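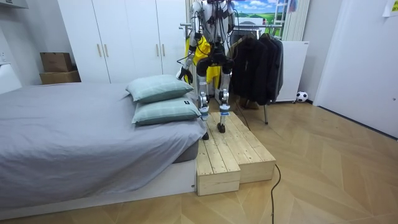

Akosua Dramani
Technical lead, Skaditz evaluation

Progress report to Plirkeck, period ending April

Work in this period covered the bedroom module of the Skaditz home-assistance kit. The grant asks whether the kit can be recommended for lease to supported-housing providers. That question is still open.

The garment task was run from the two-step pine platform next to the bed. Platform height sets how far down the arm must reach, and the supplier, Adomaitis, gives no figure for it in the manual. We have asked for one in writing. Test cycles logged to date: almost 2,000. Of the 44 faults recorded, most were grip faults on thin fabric. Cable routing on the legs and torso is as delivered.

Setup instructions were revised and now fit on 2 pages. The lease price quoted to us does not include gripper pads, and pad wear should be budgeted separately.
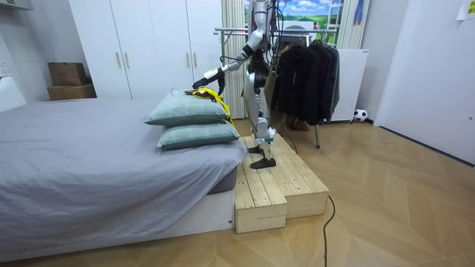 Marcus Zamora asked after reading the draft whether the fault count separates missed grips from dropped garments, and said he would not support a lease decision without that split. The log holds both under one code. Recoding is under way and will be sent with the Ulla software notes.

Outstanding: platform height from Adomaitis, recoded fault log, pad price. We request no change to the budget.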